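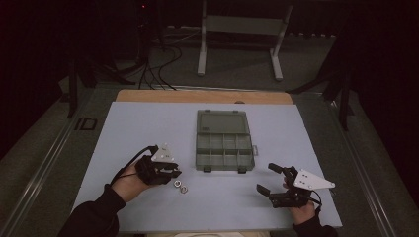 Most of the software Zlata Stelmakh writes never runs on a robot. She works at Nendero, in Tudamgate, on the layer of code between a person doing a task by hand and a machine learning to do it, and for the past year that has meant a program called Jemal. Jemal takes in what comes off a pair of hand-held grippers, works out where each one was at every moment, and turns the result into something a planner can use. The task she keeps going back to is small parts. A box with its lid folded back, rows of little square compartments, two hex nuts lying on the board in front of it, and a gripper in each hand. "If you can get a nut into the right square, you've had to solve nearly everything," she says. "It's shiny, it's tiny, and the walls are see-through."

Stelmakh came to this from control. Her first job was tuning motor drives for packing lines, and she still talks about robots as things that have to be told where to be and how soon. What she wanted from Jemal was a record clean enough that a controller could follow it without complaint. She did not get one for several months.

"People think the hard part is the learning," she says. "I spent the first winter on clocks."

Each gripper has its own camera, there is another view from higher up, and the tracking runs separately from all of them. Every one of those streams stamps its data with its own idea of the time. Early on, the jaw opening and the video disagreed by 200 milliseconds, and the gap was steady, so it went unnoticed. A person watching the playback would see the jaws close and the nut move and be content with it. The policy trained on those recordings learned to close a little early. It shut its fingers in the air above the nut and then went down to press on it.

"We blamed the perception for that," Stelmakh says. "Then we blamed the fingers. I changed the foam on the pads twice. It was one line in a config file."

Jemal now refuses to open a recording unless it can line the streams up itself. The operator taps the jaws together at the start, and the program finds the tap in each stream and shifts everything to match. If the tap is missing, the recording goes into a separate folder and has to be looked at by somebody. She was asked to make this a warning and said no. Warnings get scrolled past, in her experience, and hers too.

The next part is pose. Both grippers carry a flat white plate on top with dark dots on it, and the tracking side of Jemal uses the pattern to fix where the tool is and which way it is pointing. Two tools working close together over one box will get in each other's way. An arm comes across, a wrist rolls over, and a plate is hidden for a moment.

"You can fill a gap by drawing a smooth line through it," she says. "It looks lovely. It's also made up. If the hand stopped and went back during the gap, the smooth line doesn't know."

Her answer is to keep two versions of every path. One has the gaps in it, marked as gaps. The other is filled, using the gripper camera to estimate motion while the plate is out of sight, and each filled stretch carries a figure for how far it might be wrong. The planner is allowed to use filled stretches when the tool is moving through open space. Near the box it is not. A person who wants to override this has to type the name of the recording in full, which Stelmakh admits is petty.

The perception work is where most of the arguments at Nendero happen. Boxes made of tinted clear plastic are awkward. The dividers show up mostly as bright edges, and those edges move as the camera does. An ordinary depth sensor will often see straight through the wall and report the table. Stelmakh's colleagues wanted to paint the boxes. She wanted to leave them as they are sold, on the grounds that no customer was going to paint theirs.
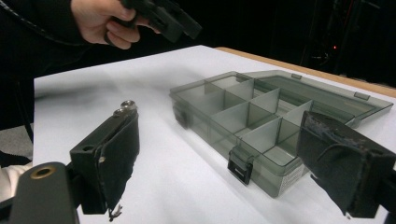
They settled on fitting a model. Jemal holds a plain description of each type of box: outer size, where the hinge is, where the dividers run, how the lid sits when it is right back. At the start of a job it finds the rim and the latch, which are easier to see than the walls, and works out the rest from there. After that it only checks a few edges in each image to see whether the box has been nudged. It does not try to see every compartment afresh.

"It's cheating a bit, and I'm comfortable with it," she says. "You'd do the same. You don't look for each wall when you put a screw away in a box you know."

The weakness is a box it does not know. Somebody has to measure a new one and write the file, and the first few were written by Stelmakh with a ruler at her desk. One had two numbers swapped. The arm was very accurate that week, and accurate about the wrong compartments. There is now a drawing tool that lays the model over a still from the gripper camera, so that a mistake of that kind shows up at once as lines that miss the plastic.

I asked what the planner does with all this, and she pulled up a run on her second screen. The planning side is fairly ordinary, she says. It picks a grasp for the nut, picks a compartment, and looks for a path that clears the rim of the box by a set margin. What is less usual is that it scores each path against the human recordings and prefers ones that a person might have taken. People come in high over the rim and tip the tool near the end. Left alone, the old planner would slide in low from the side, which was shorter and entirely legal, and it would clip the open lid whenever the box had shifted.

Below the planner sits the control loop, running at 1000 hertz, and here she becomes noticeably more cheerful. Force is limited in software as the jaws close, with a second and slower limit on how far they may travel after first contact. Foam pads give under load, so first contact is a soft event and needs some care to detect. She tried a clever filter for that and took it out again. The present version is a threshold and a short wait.

"I can explain it on the phone," she says. "That's worth a lot when someone rings at seven in the evening."

At the time we spoke the small-parts set held 3573 recordings. Of those, 800 had been thrown out of training by Jemal's own checks, most of them for a missing tap or a plate hidden for too long close to the box. She does not delete the rejects. When a check changes, the whole set goes through again overnight, and some come back in. One change to the gap rule in September moved enough of them that she stopped work for two days to find out whether the new rule was better or only looser. She decided it was looser and put the old one back.

Viewing tools take up more of her time than she expected. The operators wanted to see a recording as soon as they had made it, with both gripper views side by side and the jaw opening drawn underneath. She had planned to write that last. Once they had it, they started catching bad recordings before Jemal did, usually by noticing that something looked late. A button was added so that they could flag a moment while watching, and she reads those flags in the morning before anything else.

"They write things like 'left hand odd here'. It nearly always is odd there."

Nendero has talked about releasing parts of Jemal. Stelmakh would like the alignment code to go out first, along with the box files, and would keep back the planner until she has tidied it. There is no date. The name, she says, was on the folder when she arrived and she has never asked.

For now she is working on lids. All the boxes in the set start open, and the next task is to begin with one shut: find the latch, hold the body still with one gripper, lift with the other. The two arms have to agree about force for the first time, and the box model needs a part that moves. She has the hinge working in simulation. On the bench, the second arm still lets go a moment too soon, and she has been looking at the clocks again.

September. By the Nendside staff writer

Contact Nendside | © Nendside, all rights reserved | Back to top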